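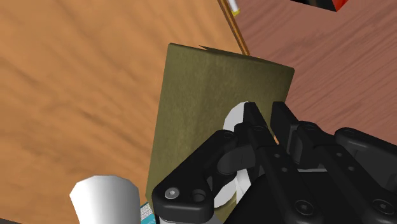

Home Collections Visit Teach Publications FAQ Contact

Search the site Enter keywords Go

Frequently Asked Questions: The Brasgate Female Academy Papers

The questions on this page are the ones we receive most often about the Brasgate Female Academy, its teachers and students, and the records they left. Answers were last reviewed in January 2020 by Ladan Jafarzadeh, who edits the guide to the papers.

ABOUT THE ACADEMY

What was the Brasgate Female Academy?

It was a private school for girls and young women in the town of Brasgate. It opened in September 1839 in rented rooms over a dry goods store and moved to its own building six years later. The school taught reading, composition, arithmetic, geometry, natural philosophy, botany, French and drawing. Latin was offered when there was a teacher for it. The Academy closed in 1887, after the town's public high school had drawn away most of its day students.

Who founded it?

The founder was Hester Tabrizi, who had taught for several years in a district school outside town. She ran the Academy as principal until 1868. Her younger sister Louisa taught mathematics and kept the accounts. Most of what survives comes from the two of them, and the largest part of the papers is known as the Tabrizi series for that reason.

Was it a seminary, an academy or a high school?

The school used the word "academy" on its printed circulars and in its charter. Newspapers of the time also called it "the seminary" or "Miss Tabrizi's school." These all refer to the same place. It had no connection to the Brasgate Theological Seminary, which was on the other side of the river and admitted men only.

How old were the students?

Most entered between the ages of twelve and sixteen. The registers also include a few older women, some of them already teaching, who came for a single term to study a subject they had been asked to teach. There was a preparatory class for younger children in the early years. It was dropped when the school moved.

How many students attended?

The registers name 964 students. The true total was higher. The register for the first two years is missing, and the one covering the early 1870s has pages torn out. We have added no names from other sources to the count, so a student who is known only from a letter or a newspaper notice isn't in it.

Did students have to pay?

Yes. Tuition was charged by the term, with extra fees for French, drawing and music. Boarders paid for their room and for fuel. A student who could not pay could work off part of her fees by helping to teach the lower classes, and several of the Academy's later teachers began that way. The account books record some families paying in butter, firewood or cloth.

Is it true that the Academy taught astronomy?

It did, from 1847. Louisa Tabrizi added a course for the senior class and bought a small refracting telescope with money raised from public lectures. The students' observation notebooks are among the most requested items in the papers. They record the positions of planets, the phases of the moon, two partial eclipses and a great many cloudy nights. The notebooks are classroom work and were not sent to any observatory, as far as we know.

What happened to the telescope?

It was sold with the furniture when the school closed. The auction list gives a price but no buyer. We are asked about it often and would be glad to hear from anyone who has information.

What happened to the building?

It was used as a boarding house and later as a grange hall. It burned in 1911. The site is now a parking lot next to the post office. The granite step at the edge of the lot is from the original front entrance.

ABOUT THE PAPERS

What do the papers include?

The collection fills 62 boxes. It holds student registers, account books, letters, printed circulars, lecture notes, compositions, examination papers and the observation notebooks mentioned above. There are also household papers that belonged to the Tabrizi family, including recipes, seed lists and receipts from tradesmen.

How did the papers come to you?

Louisa Tabrizi left them to a niece, who moved them to her farm in Rirnusine. They stayed in the family through several generations and were given to us in 1974. A second, smaller gift came from the descendants of a student, and we have kept it as a separate series so that it is clear which papers came from where.

Are there photographs?

There are very few. We have one daguerreotype of Hester Tabrizi, a group portrait of the senior class from the 1860s and a set of cartes de visite given to Louisa by students who were leaving. No photograph of the classrooms is known. The engraving of the building that appears in older town histories was made from a circular and leaves out the rear wing.

Are the papers online?

Part of them. The registers and the observation notebooks have been scanned and can be read in full through Aro, our online catalog. The letters are being added in batches, in order of date. The account books have not been scanned and must be read in person.

Why can't I find my ancestor in Aro?

Check the spelling first. Names were written down by ear, and the same girl may appear under different spellings from one term to the next. Search by town or by father's name if the surname gives no result. Aro doesn't yet search the text of handwritten pages, so a person mentioned inside a letter will come up only if her name is in the description. Married names are not included unless someone at the school wrote them in later.

Some of the letters are hard to read. Do you have transcriptions?

We have transcriptions for the letters between Hester and Louisa and for most of the notebooks. They follow the original spelling and punctuation. Words we could not make out are marked with a question mark in square brackets. Many of the letters are cross-written, with a second page of text running at right angles over the first, and these take a long time. If you can read a word we have marked, please write to us with the letter number and the line.

VISITING AND REQUESTS

Do I need an appointment?

Yes. The reading room is small and seats 3 researchers at a time. Write to us at least one week ahead and tell us which boxes you would like to see. We will confirm by email. Please don't travel until you have the confirmation.

How many boxes may I request?

You may request 3 boxes for a morning or afternoon visit. One box is brought to your table at a time and one folder may be open at a time. If you are coming for several days, send a full list and we will have the boxes ready in the order you want them.

What may I bring into the reading room?

Pencils, loose paper, a laptop and a phone or small camera. Bags, coats, pens, food and drinks go in the lockers outside. Gloves are not needed for paper. We supply them for the photographs.

May I take pictures of the documents?

Yes, without flash, for your own study. You will be asked to sign a short form. Note the box and folder number for each picture you take, as we can't identify pages from images sent to us afterward.

Can you do the research for me?

We answer short factual questions by email at no charge. A short question is one we can settle by looking in a register or an index, such as the terms a student attended. For longer work we can send a list of local researchers who take paid requests. We don't set their fees.

May I publish something from the papers?

Nearly all of the papers are out of copyright, and you don't need our permission to quote from them. The exceptions are the family letters written after 1930, which are in the last series. If you publish an image, please give the credit line shown in Aro for that item. We appreciate a copy of anything you publish.

How should I cite an item?

Give the title or a short description, the date if there is one, the series, the box and folder, and then "Brasgate Female Academy Papers." A typical note looks like this:

Louisa Tabrizi to Hester Tabrizi, undated, Tabrizi series, box 14, folder 6, Brasgate Female Academy Papers.

FOR TEACHERS

Do you have material for classroom use?

Yes. There are lesson packets for the middle grades and for high school. The middle grades packet uses the school rules, a page of arithmetic problems and a student's letter home. The high school packet deals with what girls were expected to learn and who decided it, and sets the Academy's course of study beside one from a boys' school in the same county. Both can be downloaded from the Teach page.

Can my class visit?

Classes are welcome in the meeting room, where we can set out copies and a small number of originals. The reading room is too small for groups. Please write a month ahead and tell us the grade and the number of students.

May students use the observation notebooks for a science project?

They may, and several have. The dates and planet positions can be compared with modern tables. Be aware that the notebooks give local time, which was set by the town clock, and that the clock was often wrong. Louisa Tabrizi noted the error in the margin when she knew it.

OTHER QUESTIONS

I have a letter or schoolbook from the Academy. Do you want it?

Possibly. Write and describe what you have, and include a picture if you can. Please don't mail original items before you hear from us. If you would prefer to keep the item, we can scan it and return it to you. We can't give appraisals.

I found a mistake in the guide. Whom should I tell?

Send corrections to Ladan Jafarzadeh through the Contact page. Include the page or item number and your source. Corrections are entered in the guide twice a year, and the online version is changed at the same time.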